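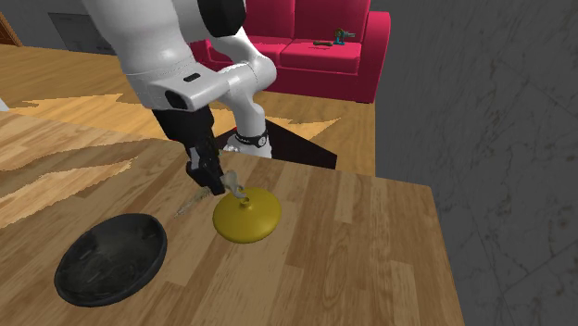 Utholm, January 19, 2018

Sim cell keeps dropping the little grey part, help?

utholm_bench
Hi all, long time reader. I keep the simulated copy of our tabletop cell running (white arm, black two finger gripper, the room with the red sofa) and I've been chasing one thing all week. The arm gets the grey hook piece over the yellow disk just fine, fingers shut on it, and then about every third run it squirts out sideways when the arm starts down. I've got finger force at 46 and I'm running 200 steps a second. Same settings as the Sesilbridge cell, which never does this!! What would you look at first?

gearlash
Friction on the finger pads. Every time. Did you copy the pad material over when you copied the settings? It lives in a different file and I've forgotten it more than once.

utholm_bench
Pads match, I diffed the two files last night. Sorry, should have said that.

Sulemana_fan
Then it's your step rate. 200 is way too slow for a part that small. The fingers sink into it a hair between steps and the solver kicks it out. I run 900 and haven't thought about it in months.

gearlash
Disagree. I've run smaller parts than that at 200. Going to 900 hides a bad collision shape and then your overnight batch takes until lunch.

Sulemana_fan
Maybe it hides it, but my parts stay put. I'll take the long lunch.

gearlash
Well look at the part though, it's all bent and twisty. If the collision mesh got wrapped as one simple lump, the fingers are squeezing air on one side. Turn on collision view and see what they're really touching.

oddbolt
Unrelated maybe, but what's the see-through thing on the table left of the disk? If that's a target marker, check it doesn't have collision turned on. We had one of those at Vekudberg and the gripper kept bumping something we could barely see. Took me two days and a lot of coffee.

utholm_bench
Oh no. I'm going to go check that right now. The bowl is far enough away that I never worried about it but I didn't think about that one at all.

utholm_bench
OK back. Collision is off on the ghost, so that's not it (good thought though). BUT gearlash, the hook was wrapped as one lump, just like you said. I split it into pieces, left the rate alone and did 200 runs. Four drops. Before that I'd have lost dozens.

gearlash
There you go. Leave it at 200.

Sulemana_fan
Four is still four. Try 900 on those same starts and post it, I bet it goes to zero.

oddbolt
Save the seeds for the four bad ones before you change anything else, please. I always forget and then I can't get them back.

utholm_bench
Saved them! I'll run both rates tonight. Also does anybody have a decent way to split meshes that isn't doing it by hand? That part took me most of the morning.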